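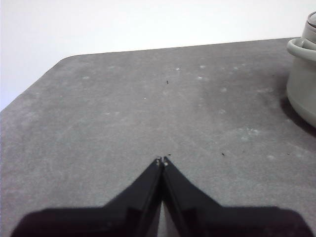 Teaching Husar to Wipe a Table
Project report, 2025-01-09

Our group started in October with a simple question: could we teach a robot arm to clean a table by driving it ourselves? We named the arm Husar, and the control program we wrote for it is called Budby.

How we collected the runs

One of us sat at the controls and moved the arm by remote while a second person watched the wrist camera view and called out when the fingers were getting close to the tabletop. Each run was saved with the camera video and the joint positions. We recorded 446 runs and kept 300 of them. Most of the ones we threw out had long pauses where the driver was thinking, and the robot learns those pauses too!

The wrist view took some getting used to. You see the two black fingers pointing away from you and the grey table past them, and a crumb near the right fingertip is easy to find. Pale smudges are much harder, because the tabletop is speckled to begin with. Big things at the side, like the light-coloured, pot-like container, only come partly into view, so our drivers learned to swing the wrist over and check before moving right.

We also tried guiding the arm by hand. It felt far more natural (everybody wanted a turn) but our own hands kept getting in the video, so we went back to remote driving.

Results

After training on the kept runs, Husar finished 76 of its test wipes without help. The failures were nearly all near the rounded corner, where we had recorded very few runs. We were thrilled with that for a first try.

Next term we want to record more corner runs and try a lighter colour of cloth.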